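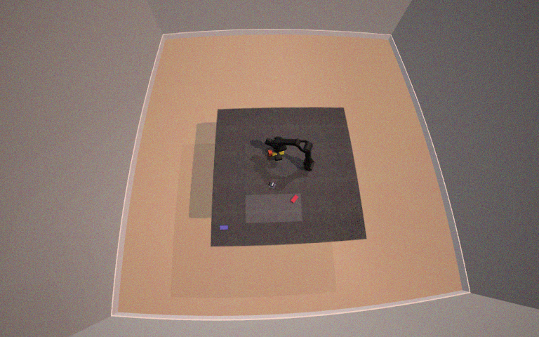 **Can a town just move its caucus to a new room two weeks out?**

I'm trying to find out whether our town party can change the location of its caucus this close to the day, and I'd be so grateful to anybody who has been through it. We're in Prisport, a small place, and for as long as I've been voting we have gathered in the old grange hall on Drendov Road. Now the notice says we'll be in a different room, and it says little more – a square sort of room with four plain walls, pale baseboard trim and a tan-orange floor. I don't mind the room itself! What I mind is that plenty of my older neighbors don't read the website, and in a caucus you have to be there in person and stand with your group or you don't count at all. There are 18 delegates at stake for our county, and last time our precinct sent one of them on a margin you could have fit in my minivan. The notice is dated 30th April. Is there a rule about how much warning people have to get? And does the state enforce it, or the party?

Thank you kindly for reading all this. I know I go on.

– Thư Quan

**PorchLightPat**

Hi Thư, and welcome! I chaired a precinct for a good many years (in a different state from yours, I think, so take this with a grain of salt) and the first thing to get straight is who is running the event. A primary is usually run by the state or the county, with election officials, regular polling places and notice rules written into law. A caucus is generally a party meeting, so the rules you want are the party's own. Ask your county chair for the bylaws and the delegate selection plan. Those are two separate documents, and people will happily hand you one and forget the other.

In ours, a change of place had to be posted 25 days ahead unless the first place had become unusable, a burst pipe or something like that. Yours may be longer or shorter or may not say. If it does say, write a short, friendly letter to the county chair quoting the line, and send a copy to the state party. Keep it friendly. I got a few of these letters over the years and the polite ones went to the top of my pile, I'm only human.

While you wait, I'd also ask for these:

- a sign on the door of the old hall, with the new address in large print
- a phone call or a postcard to everyone who signed in last time
- a late sign-in window for folks who go to the wrong place first

We got the third one just by asking for it at a regular meeting. Also look at how the room will be set up, so people know where to go once they're inside. The drawing our county sent before our own move had the center marked out and it saved a great deal of milling around.
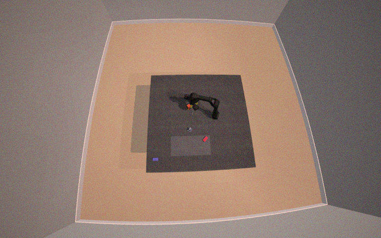

*Room, with the dark square platform near the middle of the floor.*

If your party is using preference groups, ask which side each group stands on and where the undecided people go. And ask about chairs! My mother walked out of one caucus after an hour on her feet and I didn't blame her.

**stusora_dem_18**

they can move it, happens all the time. call the county office in the morning before it gets busy

**Marjorie in the Valley**

I agree with nearly everything Pat said, but please check your state law as well as the bylaws, because some states do put a few caucus requirements in the election code, and public notice can be one of them. The secretary of state's office ought to be able to tell you over the phone. Have the date of the notice and both addresses in front of you when you call.

Our town had a move like yours one September, for a local nominating caucus, and the Peng sisters from our street drove people over from the old site all evening in two cars. Turnout was fine in the end. We did ask the chair to read the reason for the move into the minutes, and I would ask for that too, in case anyone wants to challenge the delegates later on. Challenges usually have a short deadline, so find out what yours is now and put it on the calendar.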